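The Bowl Situation

May 29, 2022

Print this post | E-mail this to a friend

I own too many plastic bowls. I have known this for years, in the way you know your tires are getting bald, and I have dealt with it by buying a deeper cabinet.

The first ones came from a discount store in Wetbridge that was closing, and had been closing for as long as I'd lived there. They were a nested set, Kimano brand, in colors you'd normally see on a pool float. I paid too little to complain. Then the lids left. Then my aunt moved to a smaller place and gave me hers, which were the same bowls, because she had been to the same closing sale.

What tipped me over was a potluck. I opened the cabinet to find something for potato salad and the whole stack came out at me like a subway crowd. One of them rolled under the stove and stayed there until August. I have hardwood floors and a downstairs neighbor, Agathe Cordier, who is very polite about things and has a way of asking if everything is all right up there.

So this weekend I decided to sort them. My method is to put a dark cloth down first, the green one, so that I can see what I've got without the tabletop arguing with it. Then everything gets spread out and has to stay out until I've made a decision about it. No restacking. Restacking is how I got here.

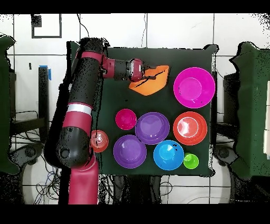 What stays

The big magenta-pink one stays, no discussion. It's the popcorn bowl, the bread dough bowl and, for one bad week with the flu, the other kind of bowl. The red-orange one stays too, on the grounds that it's the size of a reasonable salad. I'd like to be a person who eats a reasonable salad.

The purples are harder. I have a pair close enough in size that I can't make a case for both, and every time I pick one to give away I start noticing its good qualities. They're both on probation.

The little ones hold olive pits, loose screws and the end of the hummus. I could get by with fewer. I won't.

What goes

So far, one lid that fits nothing and a colander I thought was a bowl. I'll keep you posted.

Print this post | E-mail this to a friend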